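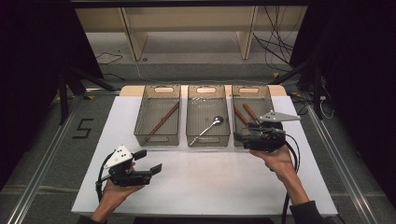

Fotografía: Telma Lagos / Archivo Skeveo

Sobreseimiento por inimputabilidad: ¿queda constancia en el certificado de antecedentes?
Publicado por Constanza Paredes el viernes, 24 de septiembre de 2021

Estimados miembros de la comunidad: en agosto, el juzgado de Ojeda dictó sobreseimiento definitivo respecto de mi hermano, imputado por amenazas, tras un informe pericial que lo declaró inimputable. Permaneció 19 días en prisión preventiva. Solicito orientación sobre dos puntos: si la causa figurará en su certificado de antecedentes y si procede reclamar la devolución de la caución de 1.412 pesos que depositó la familia.

Mirta Olivares
El sobreseimiento definitivo no constituye condena y, por regla general, no debe figurar como tal en el certificado. Conviene verificar, no obstante, que la resolución se encuentre firme y que el tribunal haya oficiado al registro correspondiente. En cuanto a la caución, la defensa puede pedir su devolución mediante escrito, acompañando el comprobante de depósito y copia de la resolución. Si se impuso una medida de seguridad, esta se rige por sus propios plazos y deberá revisarse por separado.

Eulalia Troncoso
En nuestro caso la devolución demoró bastante. Se recomienda insistir en secretaría.

Ida Reuter
Coincido con la primera respuesta, con una salvedad: el certificado y el registro interno de causas son documentos distintos, y el expediente puede seguir apareciendo en este último. Solicite copia autorizada de la resolución con constancia de firmeza y consérvela. El defensor que intervino en la causa podrá indicarle si la normativa local admite pedir la reserva del expediente.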